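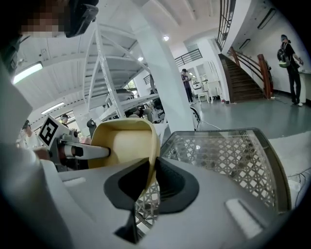

Rorkside repair evenings to move to larger hall

The monthly repair evenings in Rorkside will move out of the library annexe and into the old Karnis drill hall from next month, after the number of people coming through the door outgrew the room.

The district council agreed the move on 4 June 2019. The hall has been let to the repair group for one evening a month at a reduced rate, with the arrangement to be looked at again after a year.

Figures given to the meeting show that 448 household items were brought in over the past twelve months. Of these, 248 were mended on the night and 152 were taken home with advice or a list of parts to order. The rest were judged past saving and left for the recycling centre.

Lamps, toasters and kettles make up the largest share. Clothing comes next, followed by small furniture and kitchen goods. Plastic housewares are a growing part of the work, according to Elsa Sæther, who runs the booking desk.

"People used to assume that a cracked bowl or basin was finished," she said. "Quite a lot of them can be saved if the split is clean and you have the right glue. Not for food, though. We tell everyone that."

The annexe has been in use since the evenings began. It has four sockets, and on busy nights the queue for the electrical table has reached the car park. At the May session the doors were closed to new arrivals an hour early. 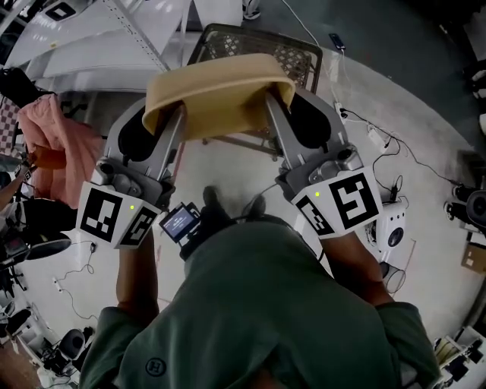 Page 4

The drill hall has its own kitchen, a level entrance on the Bulier road side and enough room to keep the sewing machines away from the soldering bench. The wiring was renewed when the roof was done. Heating is still by the old radiators, and the group has been asked to pay for its own use in the winter months.

Holger Sundqvist, who put the request to the council, said the group had looked at two other buildings. One had no parking and the other could only be had in the mornings.

There was one objection. Teodor Sandberg, who lives opposite the hall, wrote to say that cars already park on the verge when the dance classes are on. The council has asked for cones to be put out on repair evenings and for the gate to the rear yard to be unlocked, so that drivers can use it instead. The yard is to be cleared at 9.30pm.

Repairs will stay free, with a box by the door for anyone who wants to give something. Parts are charged at cost. Visitors may bring two items each — the limit was three until last autumn — and should book a place for anything electrical. Microwaves, gas appliances and petrol tools are still not accepted.

The group is also looking for people who can sharpen knives and garden shears. Lyle Yazzie, who has done this on his own until now, is moving to Öberg at the end of the summer. Training can be given and all the stones and guides are provided.

Bookings for the first evening in the hall open on Monday at the library counter. Anyone who already holds a place for the annexe will have it carried over and does not need to book again.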